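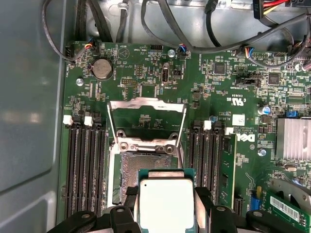 *Figure 1. Wrist camera view of a processor between the fingers, over the open socket.*

# Evaluation of the Giraldo Two-Finger Gripper Kit for Desktop Computer Disassembly

Dionysis Mavromatis, Hamdia Demissie, Farzana Sivakumar
Clelholm Technical College, Applied Automation
Project supervisor: Glenys Bevan
Submitted 12/13/18

## 1. Purpose

The electronics lab at Clelholm takes in retired desktop computers and has students strip them for usable parts. The lab already owns a robot arm but has used it only for pick-and-place exercises with blocks. Our project was to find out whether the Giraldo gripper kit, sold by Dumitz, would make the arm useful for computer disassembly, and whether the lab should keep the kit at the end of the trial period.

We looked at setup, documentation, gripping of small flat parts, the wrist camera, and the supplier's support. We did not compare the kit to another brand. The only other gripper in the lab is an older suction unit that does not fit the arm without an adapter.

## 2. What comes in the kit

The kit costs $703 with the educational discount. It includes the gripper body, 2 sets of fingers, a mounting flange, the wrist camera with its bracket, a cable set, and a printed manual. The control software is a download. A power supply is listed as optional, and we used one from the lab.

The manual is 36 pages long. Most of it covers mounting and wiring. The section on setting the grip force is one page and gives values for only one of the finger sets.

## 3. Setup

Mounting the gripper took one lab period. The flange fit the arm on the first try, but one of the supplied bolts was too long and had to be replaced. Hamdia wrote the script that moves the arm between stored positions. Dionysis calibrated the camera.

Cable routing was harder than we expected. The cables have to run up the arm with enough slack for the wrist to turn, and the clips in the kit are stiff and come off when the wrist rotates past a certain point. We replaced them with hook-and-loop straps. After that we had no snags.

The computers were laid on their sides on the metal table with the side panel off, so that the arm could reach the motherboard from above. We tried standing one case upright and gave up on it. The arm could not reach past the drive cage at a usable angle.

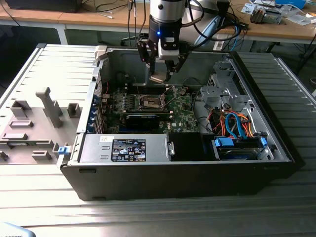
For each trial the operator jogged the arm to a position over the part, checked alignment on the camera view, closed the fingers, and raised the arm. A trial counted as a success if the part was lifted clear and set down in the tray without being dropped. Latches, levers and screws were all opened by hand before the trial started. The kit is not meant to do that work and the manual says so.

## 4. Results

We ran 262 trials over the term. Farzana kept the log, which is attached as Appendix A.

**Processors.** These went better than any other part. The lid and the board under it give the fingers a firm edge, and with the socket frame up there is enough room on the sides. Failures came mostly from closing the fingers with the wrist slightly rotated, so that one finger touched first and pushed the chip sideways. For putting a processor back, we only lowered it to just over the contacts and finished by hand. The socket contacts bend very easily and we did not want to risk the board.

**Memory modules.** Fair. Pulling straight up is necessary and the arm drifts a little to one side when it lifts. A module in the slot next to an occupied slot was difficult because there was not enough room for the finger.

**Small flat parts.** Poor at the default grip force. Thin pieces tipped as they left the board. Lowering the closing speed helped, and the narrow fingers were better than the wide ones. The manual does not mention closing speed at all.

**Expansion cards.** We tried these only a few times. The gripper holds them well enough, but the bracket end catches on the case.

## 5. Wrist camera

The camera was the most useful item in the kit. With the arm over the case, the operator cannot see between the fingers from the side, and most of our alignment was done on the screen. The picture is sharp at working distance. Glare from bare metal was a problem under the overhead lights, and we turned off the row closest to the table when it got bad.

## 6. Support

We sent Dumitz two questions. The first, on bolt length, was answered the next day. The second, on grip force for the narrow fingers, took longer, and the reply was a table that should have been in the manual. Cletus Whitlock at the Flumham repair shop, who bought the same kit in February, sent us his own settings and we started from those.

## 7. Recommendation

We recommend that the lab keep the kit for processor removal and for teaching. It should not be used alone on thin parts until slower closing has been tested further. Next term's group should get better cable clips, add the force table to the lab copy of the manual, and try a guide plate for the memory slots.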